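Let us keep the screws

When I moved to Bastport I had two suitcases and one small heater, and the heater stopped working in the first winter. I took it to a repair shop behind the market. The man looked at the underside and gave it back to me. It was glued. He could open it only by breaking it, and then I would have a broken heater in more pieces.

I think about this heater often. My opinion is simple and maybe old-fashioned: a thing which is sold to a household should be possible to open. I don't say that everybody must repair. Most people will never want to, and I respect this. But the possibility should stay in the object, in the same way that a house has a door to the cellar even if the family goes down there once in a year.

The usual answer is that electronics became too complicated for ordinary hands. I heard it again in July, at a public evening of the Curum repair club, from a gentleman who was quite sure of it. I agree only for a half. The small black chips I cannot replace, and I will not pretend. But a fault is often in a bigger part, or in a connector which has moved a little from its place, and for this you need patience and a good lamp. 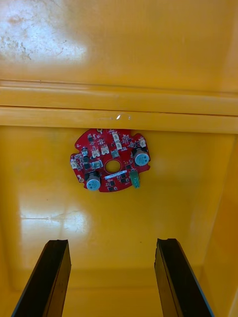
A round red circuit board in a yellow enclosure, with two large capacitors and several small white connectors.

I find such a board quite friendly to the eye. A connector is already a kind of invitation, as it says that one part may be separated from another. A drop of glue says the opposite. Both are decisions made by a person at a desk, and I wish that this person would think also of the one who comes 11 years later.

There is the question of price. My kettle is a Pichon and it cost me 15 more than the cheapest one in the shop. It has ordinary screws and a drawing of the parts in the booklet. My neighbours find this sum foolish. I paid it gladly, and on a Tuesday evening I changed the switch myself, at the kitchen table, with the radio on. My Turkar lamp, on the contrary, has screws with a head for which I still have not found the tool.

I would ask for two things from the makers. Use screws that a normal drawer can answer, and print the drawing. The booklet of my new heater has some 286 pages in many languages, and on all of them it is written that I must not open it.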